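Section 4. Setting Up the Hearing Loop and the Portable Ramp

Before you begin

Your Hesura Welcome Kit comes in two cases. The long heavy one is the Pultwood folding ramp. The short heavy one is the Endedex loop amplifier, its cable, and a bag of sticky pads that will attach themselves to everything you own. Read this section all the way through once before opening either case. We know you won't, so the cautions are repeated where they hurt.

Allow two people and most of a morning. The kit is meant for halls, chapels, and meeting rooms with seats for up to 200. Larger buildings should see Section 9, and possibly an electrician.

4.1 Laying the loop

1. Walk the edge of the seating area and decide where the cable will run. It must go all the way around the seats and come back to the amplifier. A loop that doesn't come back is a piece of string.

2. Unroll the cable along the baseboard. Do not cut it to length yet.

3. Where the cable crosses a doorway, cover it with the flat Marciniak strip supplied. Carpet laid over a bare cable is a tripping hazard with a decorative finish.

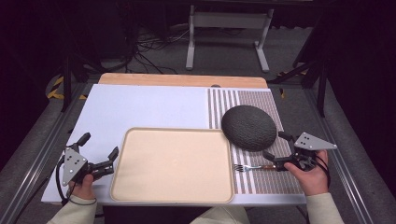 4. Connect both ends of the cable to the terminals marked LOOP. Either end may go in either terminal.

5. Plug the microphone feed into INPUT 1. Leave INPUT 2 alone unless you have a second microphone and a clear idea of who will be holding it.

6. Turn the level knob to zero, then switch on at the wall.

Note: The amplifier hums for a few seconds at start-up. If it is still humming when the first hymn starts, move it away from the lighting dimmer.

CAUTION: Keep the cable at least 2 feet from electric guitars. The guitars will pick it up and share it with the whole room.

4.2 Testing with the people who will use it

1. Invite someone who wears a hearing aid with a telecoil setting. A person with good hearing nodding politely is no test at all.

2. Have one person read aloud at normal speed from the usual speaking place. Raise the level until the listener is comfortable, and stop there.

3. Ask the listener to try several seats, including the back row, where everybody sits anyway.

4. Mark the final level on the dial with a dab of paint. Somebody will turn it by Easter.

4.3 Placing the sign-in table

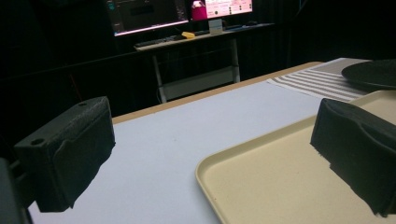
A greeter's table is the first thing most visitors reach, and it is usually too high, too dark, or blocked by a rack of leaflets from last February. Choose one that a wheelchair can roll under, and leave clear floor on the side people come from. A pale top with a strip of light wood along its far edge looks pleasant enough, but on a table like that white forms can be hard to find for anyone with low vision. Put a dark cloth down first and set the large-print sheets on it.

4.4 Unfolding the ramp

1. Carry the ramp by both handles, one person at each end.

2. Open it on level ground and press each hinge until it clicks. A hinge that has almost clicked has not clicked.

3. Rest the top lip fully on the step and fasten both safety straps.

CAUTION: Maximum load is 800 pounds, including chair, rider, and helper. Do not use the ramp for the piano.

Note: Spare straps are listed in the parts catalog under 1653. Order them before you need them, and keep the old ones out of the nativity costume box.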